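Workshop notebook, 8 September 2020

Continuing the glue tests from the previous pages. Gwenllian Dafis asked me to write more completely this time, so she can follow it when I am away in Prevholm. I try.

The question is still the same: why do the spines of the rebound hymn books open at the head after one winter of use? We have repaired the Brutness set two times now. The first time we used the wheat paste only, the second time the mixture of paste and PVA, and both times the failure is in the same place, at the top, where people put the finger to pull the book from the shelf.

Paste, batch A. Wheat starch one part, water five parts by volume. Soaked for 30 minutes, then cooked on low heat with stirring all the time until it becomes a little transparent. Passed through the sieve twice. It was too thick when cool, so I let it down with water, one spoon after another, until it fell from the brush slowly. I did not measure this water. Next time I must measure it.

Paste, batch B. Same as A but cooked longer. Smoother, and in my opinion it is better under the brush. Gwenllian does not agree, she finds it stringy. We keep both jars in the cold cupboard and write the letter on the lid, not on the side, because the side label came off in February and then we had three jars without names.

Mixture, batch C. Paste A with PVA, half and half. It takes quickly, so there is less time to correct the position of the lining. On my second strip the lining was crooked and I had to pull it away, and some fibres came with it. I have kept this strip in the envelope as a warning to myself.

Strips. All cut from the same sheet, with the grain running in the long direction. I have checked the grain by wetting a corner and looking how it curls. The cloth is from the Ulell roll, the unbleached one. There is not much left on that roll and the new one feels stiffer in the hand. If we change the cloth in the middle of the tests, the results will not be comparable, so please nobody take from the Ulell roll for other work before I am finished.

Pressing. Between boards, with blotter on both sides, blotter changed after 30 minutes and once more after 60. Then left overnight under the weights. I used the small iron press for A and B and only the weights for C, because the press was occupied. This is not a fair comparison. I write it here so that it is not forgotten when we read the table.

Peeling by hand, first impressions. A lets go in one piece, with a clean line between paper and cloth. B holds longer and then takes a thin skin of the paper with it. C does not let go at all, the paper itself tears. For a book this is perhaps the worst result, even if it looks like the strongest. I would prefer a joint which fails before the old paper fails, because the joint I can make again.
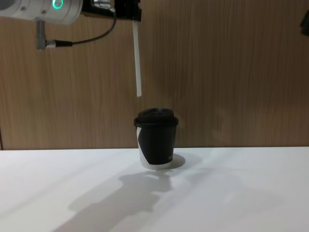 About the head of the spine. I think now that glue is only half of the trouble. I took volume 1162 from the Brutness shelf, which is one of the bad ones, and looked at the endband. It is only stuck on, it is not sewn through the sections. So when somebody pulls there, all the force goes to the lining. Samuel shows a sewn band in his old notes, with a tie-down in every second section. It takes me nearly a whole morning for one book, but possibly we need it only for the thick volumes.

Gwenllian's remark, copied from her slip: "Try the longer lining first, turned over at the head. Cheaper than sewing." She is right that it should be tested. I will make two dummies with the turned lining and two with the sewn band, all with paste B.

To do
- measure the water for thinning
- repeat C in the iron press
- order cloth, ask for a sample before the whole roll
- four dummies, same thickness as 1162
- return Samuel's notes to the drawer

Brush number two is losing hairs again. I found three in batch B.

Recent entries
Wheat paste, keeping times in the cold cupboard
Brutness hymn books, second repair
Blotter order and storage
Sharpening the paring knife
Leather samples from Prevholm
Ulell cloth, grain and shrinkage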